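Why Does a Brush Need a Cup?

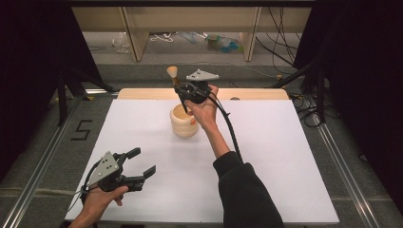
Brushes are some of the cleverest tools in your whole house, and most of them spend the day just standing around! Paintbrushes, pastry brushes, the big fluffy kind for dusting shelves: they all work with lots of thin hairs called bristles. When the hairs are packed tightly together at one end, we call it a tuft. A tuft can be flat, pointy or round, like the beige one on the wooden-handled brush over the cream cup, and each shape is good at something different. Round tufts are great for dabbing and swirling.

So why keep a brush in a cup? Bristles bend easily. If you leave a brush squashed at the bottom of a drawer, its hairs can dry in a funny shape and stay that way (imagine going to bed with wet hair, then multiply it!). Stand it handle down, with the tuft up in the air, and the hairs have room to spring back.

The cup matters too. A tall, skinny cup tips over when the brush is heavy at the top. A wide one with a flat bottom stays put. Some cups have ridges around the outside, and ridges give your fingers something to hold.

Try it yourself!

Find three different cups and one dry brush. Put the brush in each cup, handle first, and give the table a gentle tap. Which cup wobbles most? Now drop a few dry beans into the wobbly one and tap again. What changed?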